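Torkano hand-held grippers, part two: after a month of use

Posted February 27, 2020

The first part covered unboxing and the calibration routine, so I will skip both. Since then the pair has logged 735 recorded runs on my bench, nearly all of them bathroom and kitchen items from the cheap end of the hardware store. I bought the kit at full price from Uvmont, who resell it with their own cable set. The invoice came to 2316 dollars with shipping.

The kit is two grippers, one per hand, plus a license for the recording software. You do the task yourself, holding the grippers, and the software writes out jaw opening, pose and video on a common clock. What you do with the files afterward is your business. I feed them to a training script that Rizwan Dewan wrote for his own arm and was kind enough to clean up.

Mechanical notes first. The fingers have a flat pad on the inner face, and the pads do well on anything with two parallel sides. Thin sheet metal is harder. A part lying flat on the table gives the jaws very little to close on, and I ended up tipping such parts with one hand and catching the edge with the other. That takes practice. My first 12 attempts were unusable and I deleted them. Oval and rounded parts go better if you come in across the short axis and keep the wrist low.
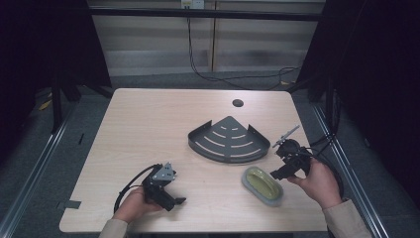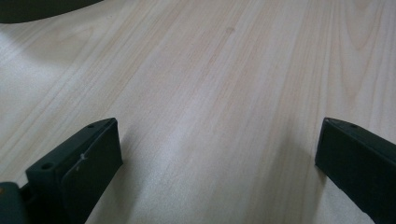
Jaw backlash is small when new and grows. In January I measured it with feeler gauges at the fingertip and got a value I was happy with. I repeated the measurement this week and the left unit had clearly loosened. The right had not. Retightening the finger screws brought most of it back. Torkano's manual gives no torque figure for these screws, and it should. I asked support and was told "snug."

Cables are my main complaint. The Uvmont set is stiff, and you feel it in the wrist on any move that crosses the body. Idrisa Were runs the same kit with a softer cable from Fendholm and lent me one for an evening. The difference was large enough that I ordered a pair. If you are buying now, ask for the kit without cables and see what they take off the price.

We use cookies to remember your settings and count visits. By continuing to read you accept this. Accept | Manage

Software. Version 3 fixed the dropped frames I wrote up last time. Export is faster. The session browser still sorts by file name only, so I prefix everything by hand with the object and the run number. Pose tracking holds up as long as you do not turn a gripper hard over; past that point it drifts and takes a second or two to settle. The software flags the drift in the log but does not mark it on the timeline, and you have to go find it.

I also looked at the Eyvindsson pair before buying. Theirs is lighter and the trigger has a shorter pull, but the fingers are molded as one piece with the jaw carriage, so a worn pad means sending the unit in. With the Torkano you unscrew a finger and fit another. For the amount of sheet metal I handle, that settled it.

Replacement fingers are on order. I will post backlash numbers for the new set against the old one when they get here, along with the Fendholm cable part number for the two people who have already asked.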